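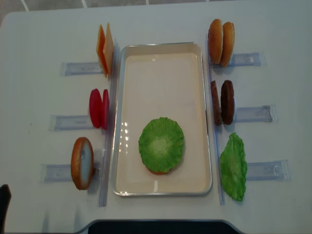
Lettuce on the bun, in the tray

To: Tableware and Ceramics list
Date: 21 January 2024
Subject: Re: Skorura coffee set with no pattern name, and a question about lids

Replying to the whole list as I have had two private emails asking the same thing. The earlier message is quoted first and my answers follow under headings. I have cut the quote down a bit.

> I have been given a coffee set in what I think is Skorura stoneware.
> It came from a house clearance and nobody in the family knew much
> about it. The glaze is a dull blue-green outside and off-white inside,
> with a band of small brown leaves under the rim. Some pieces have the
> Skorura name pressed into the base, some have it printed in black, and
> three of the saucers have nothing at all. The coffee pot has the
> pressed mark and also the remains of a paper label with the letters
> PRO on it.
>
> My questions are these. Is it all one set, given that the marks are
> different? Is the pattern Shirazi, as a dealer at Vendbridge told me,
> or is that something else? The lid of the pot is a slightly different
> colour from the body and rocks when you press one side. Has it been
> swapped? And is it safe to put the cups in the dishwasher? I do intend
> to use them.
>
> I would also like to know what to insure it for. I saw a Skorura
> service go for 2,680 at auction last July and would like to know if
> mine is in that class.

The marks

Mixed marks are normal and I would not worry about them. The pressed mark is the earlier one. It was put in with a metal stamp while the clay was leather hard, and if you run a fingernail across it you should feel a small raised edge round each letter. The printed black mark is later and sits under the clear glaze. There was a long overlap when both were in use, and anyone who bought a set and then added to it or replaced breakages over the years would end up with both.

The saucers with no mark are a bit more awkward. Skorura did leave saucers unmarked, particularly the smaller size, where the foot ring is so narrow that the stamp would not fit inside it. If yours are the coffee saucers and not the tea saucers then a blank base is what I would expect. Turn one over next to a marked cup and look at the foot ring on both. The unglazed part should be the same pale grey with fine dark specks. If the saucer is a warmer colour, nearer to a biscuit, it came from another maker and someone has matched it up by the glaze.

I have seen plenty of these matched saucers. They are nice enough and they hold a cup. The only place it makes a difference is when you come to sell.

One more thing on marks. Some of the pieces have a small number scratched by hand near the main mark. It isn't a date. People on this list have tried for years to make it one. It is the shape number, and on the coffee cups it should be 29. The pot should be 80. If your pot has a different number, write back and tell me what it is, as there were at least two other pots of that general outline and they took different lids.

The PRO label

The label will be Proda. They were the shop that took most of the Skorura exports, and they stuck an oval paper label on the larger pieces, usually low down on the side opposite the handle. They are hardly ever found whole. Most people soaked them off before first use, as you would.

Please don't try to tidy up what is left of it. A torn label is better than none, and the gum goes brown and lifts if it gets damp. If you are going to use the pot, rinse the inside and wipe the outside with a cloth, keeping away from that patch. I have a Proda label on a jug that has survived like this and it looks much as it did when I got it.

A label doesn't prove that the rest of the set came through the same shop. It only tells you about the pot.

Is it Shirazi?

I don't think so, though I can see why the dealer said it. Shirazi has the same blue-green ground and a band in the same place. The difference is in the leaves. In Shirazi they are in pairs, joined by a thin stem that runs the whole way round without a break, and there is a little dot between each pair. The band was painted with the piece turning on a wheel, so the stem line is very even and you can usually find the spot where the brush came off.

What you describe, with small brown leaves and no mention of a stem, sounds like the plainer pattern that followed. As far as I know it never had a name in the catalogue, only a number, and I have seen it offered under all sorts of names made up by sellers. Collectors tend to call it the single leaf. The leaves were put on with a rubber stamp and then touched up by hand, and you will see that some are darker than others where the stamp was running dry.

The quickest check is to look at the band through a magnifying glass, in daylight and not under a lamp. If the leaves all have the same small nick or the same bent tip, they were stamped. Painted ones vary.

I would take the dealer's word on most things but Vendbridge is a general fair. Most of the stalls there deal in furniture and clocks, with a bit of china on the side. I go every year and I have bought two Skorura bowls there, both labelled as something else.

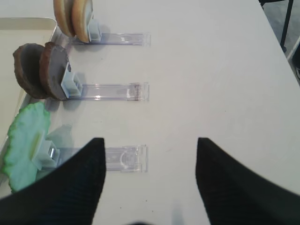 The lid

This is the part where I am least sure, as I can't handle it. A few points that may help.

A difference in colour between lid and pot is common and isn't a sign of a swap on its own. Lids were fired on separate shelves, nearer the top of the kiln, and the glaze came out a shade greener up there. The inside face of the lid is a better guide. It should be off-white with an unglazed ring where it sat during firing, and that ring should have the same grey body with specks as the foot of the pot.

Rocking is more of a worry. The original lid on the 80 pot has a deep flange with a small tongue on one side, which catches under the rim when you pour. If yours has the tongue and still rocks, it has probably warped slightly in the firing and was always like that. If it has no tongue, it belongs to the sugar bowl. The two are so close in size that they get muddled, and quite often both are in the same house. I would go and look at the sugar bowl, if you have one, before doing anything else. I once spent an evening comparing measurements with another collector over just this, and the right lid was sitting on her sugar bowl the whole time.

If you turn up a lid that fits better but has a chip on the flange, keep it. A chip there does not show in use. Do not be tempted to rub down a flange to make it sit flat. It can't be put back and the bare clay will take up coffee.

Using it

I use mine every day. The stoneware is hard and the glaze has stood up well. I would not put it in the dishwasher. The blue-green goes chalky after a while, and once it has gone you will not get it back. Warm water and ordinary washing-up liquid is fine. For brown rings inside the cups, bicarbonate of soda made into a paste with a little water does the job. Leave it for 10 minutes and rinse well.

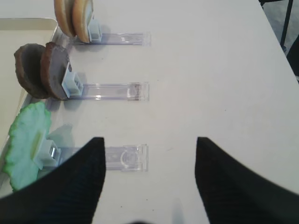
The off-white lining is softer than the outside and shows teaspoon marks as thin grey lines. These are metal left behind by the spoon and not scratches in the glaze, and the same paste will shift most of them if you are patient. Don't use wire wool or any of the cream cleaners with grit in.

Do warm the pot before you fill it. Most of the cracked ones I see have gone at the base of the spout, where the join is thickest, and they go when boiling water hits a cold pot. If there is a fine line there already, tap the body gently with a knuckle. A sound pot rings. A cracked one gives a flat sort of knock, and I would keep that one for the shelf.

When stacking the cups, put a piece of kitchen paper between each. The foot rings were never ground smooth and they will mark the rim of the cup underneath. I don't stack mine more than two high.

Value

I am afraid it isn't in the class of the one sold in July. I remember that sale. It was a full dinner service in Shirazi, with both tureens and the large fish dish, and the fish dish alone would have accounted for a good part of the price. Two people wanted it badly and nothing like it has come up since, that I have seen.

Coffee sets in the single leaf pattern sell for a good deal less, and the pot is most of the value. A pot with its right lid and even a scrap of label is well worth having. Cups on their own are easy to find. I don't like giving figures on the list for something I haven't handled, and an insurer won't take my word for it in any case. Ask for a replacement value in writing from an auction house that sells twentieth century ceramics, and send them clear pictures of every base. Most will do it by email for a small fee.

If you do take pictures, could you send a copy of the bases to the list as well? We are still short of good examples of the printed mark, and in particular I want to see if the crossbar on the A goes right through or stops short. I have both here and can't work out which came first.

Also, if anyone has a spare lid for the 80 pot, with the tongue, I would be glad to hear from you off list. I have two tea saucers and a milk jug with a clean pressed mark that I would swap for it.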